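Folding and Storing Embellished Knitwear: Frequently Asked Questions

Trimow Garment Care, help pages
Last reviewed: September 2018

Which garments does this page cover?
Sweatshirts and light jumpers with glitter patches, metallic appliqués, sequins or foil prints. Plain knitwear can be folded by any method.

Should I fold across a patch?
No. A crease through a glitter surface lifts the coating along the line of the fold. Place folds at least 4 cm from the edge of the decoration.

What surface should I use?
Any clean, flat one large enough for the body of the garment. A round table will do if you lay out one sleeve at a time. Keep tablecloths smooth, as rucks underneath carry through to the knit.

What is the correct order?
Straighten the first sleeve from the neckline to the cuff. Open out the body and the other sleeve, then draw the hem down until the front lies flat.

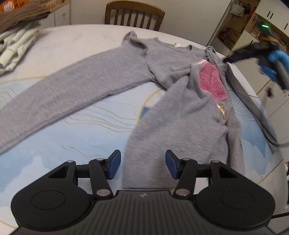
Can decorated fronts face each other in a drawer?
Only with a sheet of acid-free tissue between them. Metal pieces catch on fleecy fabric and pull the fibres.

Can I iron out creases before folding?
Iron inside out on a low setting and stay clear of the decorated area. Do not steam glued pieces.

A piece has come loose. Can it be fixed?
Yes, if the base fabric is intact. Quote form 2426 and send the garment to the Welberg workroom, marked for Myfanwy Cadwaladr. Keep the loose piece in a paper envelope and do not apply household glue.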